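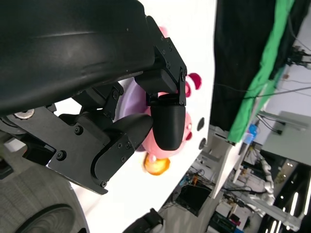

Code Files Notes Releases Contact

Collections > Girach > Table Things > README

Girach Table Things

Hello, and thank you for stopping by. Girach Table Things is a collection of pictures and written notes on small household objects being picked up, moved and put away on a table. Soft toys, cups, dishes, bits of play food, spools, lids, the odd orphaned button - the sort of thing that gathers on any flat surface in a home if you leave it for a weekend. I wanted a collection where the objects had proper names and a little care taken over them, and it grew from a shoebox into what you find in this folder.

The current release has 2000 pictures of 200 objects, sorted into 27 groups. It went up on 2024-03-31 and replaces the first one, which I put together the November before and which had a good many spelling mistakes in the group names. If you still have that older copy, please let it go and download this one.

What is in the folder

There is a folder of pictures, a table of objects and a table of notes. The table of objects has one row for each thing, with its everyday name, its main color, whether it is soft or hard, and the group it belongs to. The table of notes has one row for each picture, with a short sentence or two in ordinary English. The two are joined by the object's short name, so "pig-plush" in one is always "pig-plush" in the other. Short names are lowercase with hyphens, and I beg you not to change them in your own copy if you plan to send corrections back.

The groups came out of a long afternoon of arguing with myself. Plush toys are one group, whatever animal they are meant to be. Dishes are another, and that takes in saucers, plates, shallow trays and anything else round and flat enough to set things on. Clear and see-through items have their own group too, even when they would fit elsewhere by shape, and this is the choice people write to me about the most. I have kept it. A see-through thing on a pale dish is a very different business to look for than a solid one, and I like having them all in one place.

How the notes are written

I tried to write the way you would talk to somebody helping you clear up. "Put the pink toy by the dish" is a good note. "Relocate item to receptacle" is a bad one, and there were some like it in the first release, to my shame. Colors are the plain ones: pink, magenta, lavender, orange-yellow, green, blue. Where I went back and forth between two colors I wrote down both with a slash between them.

Things are named by what shows. Plenty of pictures have an object upside down, or half behind something else, or so close that only an ear and a patch of fluff are left to go on. For those the note may say "plush toy" and leave the animal out, even where I could have told you from memory. If the object can't be made out well enough to name, the note says "small item" with a color, and the row is marked "unsure" in the last column. Please treat that mark kindly. I would much sooner have an unsure row than a wrong one.
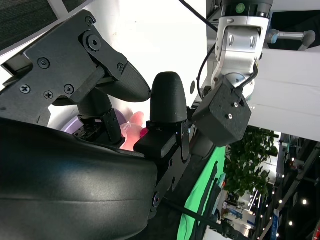

Small pink translucent item, magenta-pink spot on its right side. Pale lavender disk behind.

The note for a picture like this one stops at "small pink translucent item." Likewise I have left "plate or tray" in the notes wherever only a curved rim shows. You may want to merge plates and trays before you count anything up, and the objects table has a column called "broad" that does it for you.

Things to watch out for

Pink is badly over-represented. I buy pink things, people give me pink things, and it shows. Soft toys are all on the small side. There is no glassware, no cutlery with an edge, and no food apart from the pretend kind. The backgrounds are whatever was there, so they can be busy, and I did not crop or tidy any of them.

A further 11 objects are listed in the objects table with no pictures yet. They are kept in because other people's notes already refer to them. The Nollness word list, which I borrow for the fabric and texture words, has a few British spellings in it, and I have changed those to American ones throughout.

Using it

Help yourself for study, teaching or plain curiosity. Please name the collection if you publish something, and tell me - I do love to hear where it ends up. Leka, the little viewer that comes in the tools folder, will open both tables side by side with the pictures. Anon is the script that checks for stray personal names in the notes, and I'd ask you to run it on anything you add.

Corrections are welcome through the Notes page. Give the short name of the object, the old wording and the new wording, one to a line. I answer slowly but I do answer.

Arsalan Lashari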